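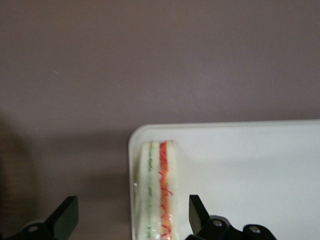
A white tray with a raised, rounded rim

A tray is a shallow, flat-bottomed vessel with a raised edge, used for carrying, holding or displaying other items. Trays are distinguished from plates by their size and by their use as a carrier, and from boxes by the low height of their sides. The term covers household serving ware, food service equipment, laboratory and medical ware, and flat containers used in storage and shipping.

Terminology

The English word comes from Old English and originally referred to a flat wooden board or shallow vessel. A salver is a flat tray, usually of silver and without handles, used for formal serving. A tray without a rim is often called a board. In baking, a flat metal tray is known in the United States as a sheet pan when it has a rim on all sides, and as a cookie sheet when one or more sides are left flat.

Form

The main parts of a tray are the bed, the wall and the rim. The bed is the flat surface on which items rest. The wall rises from the bed, either straight up or at an outward slope known as the draft. Draft allows a molded tray to be released from its mold and permits empty trays to be nested. The rim is the upper edge of the wall and may be plain, rolled or flanged. A rolled rim adds stiffness and removes the sharp edge left by cutting.

Rectangular trays normally have rounded corners. A sharp inside corner concentrates stress and is difficult to clean, while a curved one can be wiped in a single pass. Large beds tend to sag or warp, and makers may add ribs to the underside or give the bed a slight upward crown.

Materials and manufacture

Wooden trays are assembled from a flat panel and separate side pieces, or carved from solid stock. Metal trays are stamped from sheet in a press. Melamine trays are compression molded from resin powder and are hard and light, but are generally unsuitable for microwave ovens. Polypropylene trays are injection molded or, for thin disposable types, thermoformed from heated sheet. Fiberglass trays are common in cafeterias – the material tolerates repeated machine washing and resists cracking when dropped.

Regional production

The town of Skelham was a center of lacquered metal tray making. Its largest works, Brokden, listed 33 patterns in its trade catalog and employed nearly 2498 people at its peak. Trays from the Urquijo workshops are made of bent ash with a pinned seam, and are traditionally finished with 10 coats of varnish. The Stasusora tray, a deep form with seven sides, was used for sorting dried fruit.

Care

Wooden and lacquered trays are wiped with a damp cloth and are not soaked. Abrasive pads dull the surface of melamine and make it more likely to stain. Stacked trays are dried before storage, as water held between the beds can leave marks.

See also

Platter
Sheet pan
Lacquerware
Tea service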